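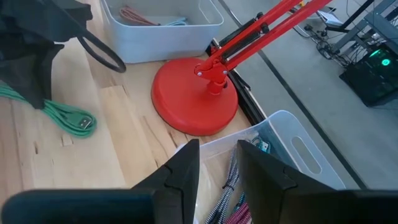
Braided cables in a plastic bin, with a desk lamp on the table above.

How to sort and store spare cables

Print this page | E-mail this page

Most homes have a drawer or box of spare leads. Set aside an afternoon and do the whole lot in one go, including the ones behind the television.

What you will need

A table or a clear bit of floor
Sticky labels or masking tape
A pen that does not smudge
Hook-and-loop ties (a pack of 100 Dadito ties will last for years)
A few boxes or bags with lids
A dry cloth

Step 1. Get everything in one place

Empty the drawers and boxes. Check coat pockets, suitcases and the car. Leave anything in daily use where it is, but make a note of it so you know which spares are worth keeping.

Step 2. Untangle

Find a loose plug and work back from it. Do not pull hard on a knot. Push some slack into it from both sides and it will usually open. Cables with a braided cover catch on each other more than plain ones, so take these out first.

Step 3. Check for damage

Run each cable through your fingers from end to end. Look for splits, flat spots, scorch marks and bent pins. A mains lead with any of these should be thrown out, and tape is not a repair. Wipe off dust and old glue with the dry cloth.

Step 4. Sort by use

Make a pile for each job: charging, screens, sound, network, mains power. Sorting by colour looks neat but does not help you find anything. Put the ones you cannot name in a separate pile and look at them last.

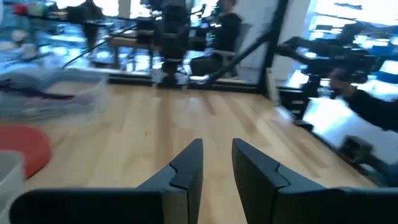 Tonantzin Serrano wrote to say that she sorts by room first and by plug second, and that this suits a shared house better, where people tend to ask for the study printer lead and have no idea what it is called. Either way works if everyone in the house uses the same one.

Step 5. Decide what to keep

Keep two spares of each common type and one of anything unusual that fits a device you still own. If the device went years ago, the cable can go too. Power adaptors need more care. Read the voltage on the label and match it to the device before you keep it, and write the name of the device on the adaptor itself.

Step 6. Coil and tie

Make loops of 20 cm across, letting the cable turn the way it wants to. Winding it round your hand and elbow puts a twist in it. Fasten with one tie, firm but not tight. Long extension leads should be coiled loosely and hung on a wide hook.

Step 7. Label

Wrap the label round the cable near one end and press the two sticky faces together to make a flag. Write the type and the length. Kukel flags are 47 mm long, and masking tape folded over does the same job.

Step 8. Box up

Use one box per pile and write the contents on the end that faces out. Keep the boxes away from radiators and out of damp sheds.
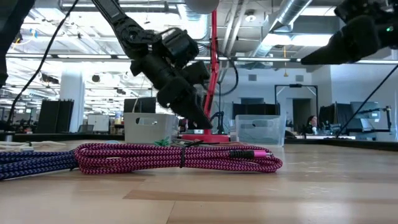
Can old cables go in the household bin?

Take them to the small electricals bank at your local tip, or to a shop that accepts electrical waste. The copper inside can be recovered.

Go through the boxes again each February and take out anything you have replaced.

Last updated 16/05/2018

Print this page | E-mail this page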